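Otasar põe braço robótico na bancada de acabamento e muda os turnos da oficina de Hudby

Quem passa pela Otasar logo de manhã, quando ainda cheira a café na entrada (e há sempre café para as visitas, fica o aviso!), encontra a oficina um bocadinho diferente do que era no ano passado. Desde fevereiro que a bancada de acabamento, onde se preparam os tampos de cozinha e de casa de banho antes de seguirem para os clientes, tem um colega novo: um braço robótico que apanha as aparas e os pequenos fragmentos que ficam espalhados pela superfície.

É um trabalho miudinho, daqueles que quem está de fora mal imagina. Os fragmentos têm de sair um a um, levantados e nunca arrastados, para não riscarem o acabamento, e até aqui isso fazia-se à pinça, de costas dobradas, com um candeeiro a bater de lado. Fenna Goossens fê-lo durante 9 anos e conta-o com boa disposição, embora admita que chegava ao fim do turno com o pescoço feito num nó. «Eu gostava daquilo, a sério, punha a minha música e lá ia. Mas havia tardes em que já via pintinhas pretas até no prato da sopa», diz ela.

A instalação ficou a cargo da Gridell, que passou várias semanas na oficina a afinar a altura, a força dos dedos e, sobretudo, a maneira de lidar com os reflexos. As superfícies polidas devolvem a luz das janelas, e nos primeiros ensaios o sistema confundia brilho com sujidade e ia beliscar o vazio, para grande divertimento de toda a gente que estava a almoçar ali ao lado. Gregor Rennie, o técnico que acompanhou a montagem, acabou por pedir que se mudasse a hora das tarefas mais delicadas para depois das quatro da tarde, quando o sol já não entra de frente. O pedido foi aceite, e continua a ser essa a regra para os tampos claros.

O que muda para as pessoas é talvez a parte mais interessante, e foi também a mais conversada. A equipa do acabamento continua com as mesmas sete pessoas, e ninguém foi dispensado, mas as funções foram baralhadas de alto a baixo. Duas passaram para a verificação final, outra está a aprender a preparar os programas do braço, e as restantes revezam-se entre o polimento e o apoio à máquina, que ainda precisa de quem lhe fique por perto. Os fragmentos mais finos escapam-lhe com frequência, e nesses casos volta a pinça e volta o candeeiro, como dantes.

Karlijn Segers, chefe da oficina, não esconde que houve desconfiança. Alguns trabalhadores receavam que o braço viesse marcar o ritmo e que as pausas passassem a depender dele, de maneira que se combinou, por escrito, que qualquer pessoa da bancada o pode parar sem ter de dar explicações. Até ao fim do primeiro mês tinham passado por ali 157 tampos. «Não vamos mais depressa, e eu prefiro dizê-lo já, que depois perguntam-me sempre isso», explica, a rir. «Vamos é com menos dores, e com mais olhos na verificação.»

Também há quem sinta falta do antigo arranjo. Dirk Coppens, que trabalha no polimento, lembra que a apanha à mão era o momento em que se conversava, dois de cada lado do tampo, e que agora esse bocado de convívio se perdeu um pouco com o barulho da calha e com toda a gente em postos diferentes. A Otasar respondeu juntando as pausas da manhã, que antes eram desencontradas, e por enquanto a solução tem agradado, até porque Dirk costuma trazer bolo.

Um segundo braço está em estudo para a secção de corte, mas Karlijn quer ouvir primeiro a equipa inteira e não avança datas. Quem tiver curiosidade pode visitar a oficina durante a tarde, bastando telefonar antes para a receção e pedir para falar com Maarja Rebane, que recebe os grupos e tem uma paciência infinita para perguntas, incluindo as das crianças.

Na bancada da Otasar, os dedos amarelos da pinça junto a um tampo claro e brilhante, com pequenos restos escuros ainda por apanhar e a calha de alumínio ao lado.
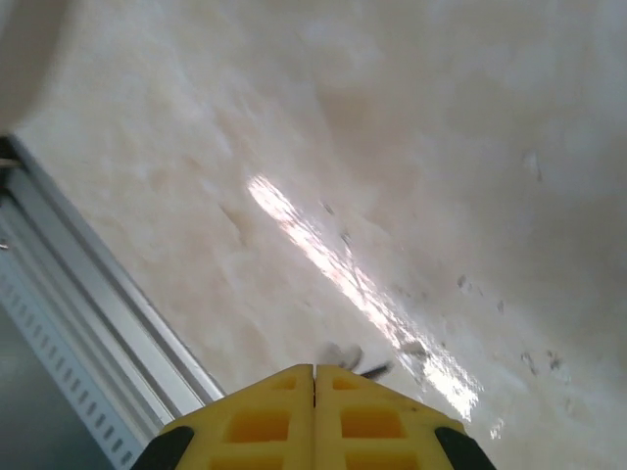 Mais notícias de Hudby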